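11th May
by Braulio Nava

Print this page | E-mail this to a friend

OK so. Quick one because I have to be out the door soon and I promised myself I'd write this up before I forget what I did. Old tower, the black one, finally opened up.

Some background for anyone new. Got it in January from the Yupanqui office clearout, 60 bucks with the power cord thrown in. Nobody wanted it. It's a big heavy thing of the kind offices used to buy by the truckload, and it sat under my desk for months with a box of envelopes on top. I'd kick it every time I stretched my legs. Then my niece asked if I had a computer she could use for school stuff and I said sure, give me a week. That was more than a week ago. Sorry kiddo.

So the plan - clean it, new paste on the processor, more memory if the board will take it, a small drive for the system and keep the old one for files. Nothing fancy. She wants to write papers and watch videos and play that farming game.

First thing I'll say about these office machines, they come apart so nicely. Side panel off and you're in. Lay it down flat on its side before you start, don't try to do it standing up like I did with the last one, I dropped a screw behind the board and spent an evening shaking the whole thing like a piggy bank. Blue plastic on the parts you're meant to touch. Love that. Blue latches for the drives, blue clips on the slot covers. My first home built had none of this and I still have a scar on my thumb from the case edge.

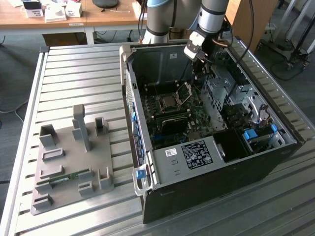
The processor is the part I always get nervous about. Unhook the lever, lift the metal bracket, and then just stop and breathe for a second. If the old paste has gone hard the chip can come up stuck to the cooler, so warm it up first, run the machine for a bit before you shut it down and unplug it. Mine let go with a small twist. Wiped the old stuff off with alcohol and a coffee filter (paper towel leaves fuzz). Don't touch what's in the socket. Don't sneeze near it either, I mean it.

New paste is the Britutik one, the little gray tube. A dot the size of a pea, smaller than you think. I used to spread it with an old card and I dont bother anymore, the cooler does it for you.

Memory next. Ordered a pair from Ilar, came in a padded envelope that was mostly padding. Check the notch. Check the notch again. Open the clips, line it up, push at both ends until it clicks, and it takes more push than feels right. I read the manual for once and it wants matching sticks in matching colors, so that's the way to go if yours has colored slots too. If it won't go in, it's backwards. It's always backwards.

Dust. Not as bad as I was expecting from an office machine but I still took it out on the back steps and gave it a blow through. Hold the fan blades still with a finger while you do it. There's a nice picture in my head of me doing this calmly, the truth is I got most of it in my face.

Cables. Take a photo with your phone before you unplug anything!! I have written this on this blog before and I still skipped it on the front panel connector and had to go hunting for a diagram at 11 at night. Found one on an old forum thread, page 26, posted by a guy who was clearly as mad as I was. Thank you, sir.

I left the power supply alone. I don't open those and neither should you. If it starts making noise I'll swap the whole unit.

Costs so far: 60 for the tower, the paste I already had, memory was 26 shipped. Still need the small drive, the Wisier one is what I'm looking at but if anyone has a beter idea the comments are open. I need one in the next 3 days or I'm officially the bad uncle.

Next post will be putting the system on it and whatever goes wrong there. Also I owe a few of you replies about the printer thing, I've seen the messages, I'll get to them tonight or tomorrow. Gotta run, bus is in four minutes and I can't find my other shoe.

Join 694 other readers and get new posts by e-mail. Unsubscribe any time.

This site uses cookies. By continuing to browse you agree to our use of cookies. Accept | Learn more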